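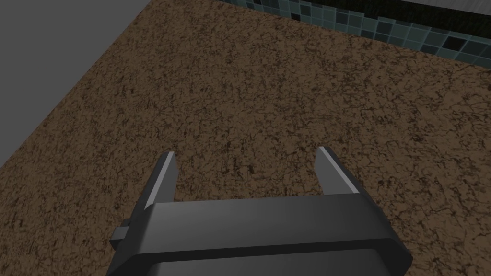 Lab 3: Comparing Two Grippers in Simulation

Last updated: May 5, 2020

Print this page | E-mail this page

In this lab you run the Hamel and Surnano gripper models on the same simulated arm and compare how often each one picks up a small block. Both are parallel-jaw types with two fingers. Use the Billis controller for both and leave its gains alone.

Setup. Load the world file first, then the arm, then the gripper. Set the view to the wrist camera. Open the fingers all the way before each run and check that the fingertips are in view. If they aren't, the camera offset file is the wrong one.

Runs. Do 200 grasps with each gripper. The block is placed by the script, so use seed 496 both times or your numbers can't be compared. Count a grasp as good only if the block is still held after the lift.

The brown surface texture is busy on purpose. Students who find the block by color threshold usually pick up dark specks as well. Try a size filter before changing the threshold.

Hand in a table of results, your log files and one page on where each gripper failed. Slips and missed approaches go in separate columns.

Related items
Lab 2: Wrist Camera Offsets
Notes on the Prurnine Arm Model
Reading List for July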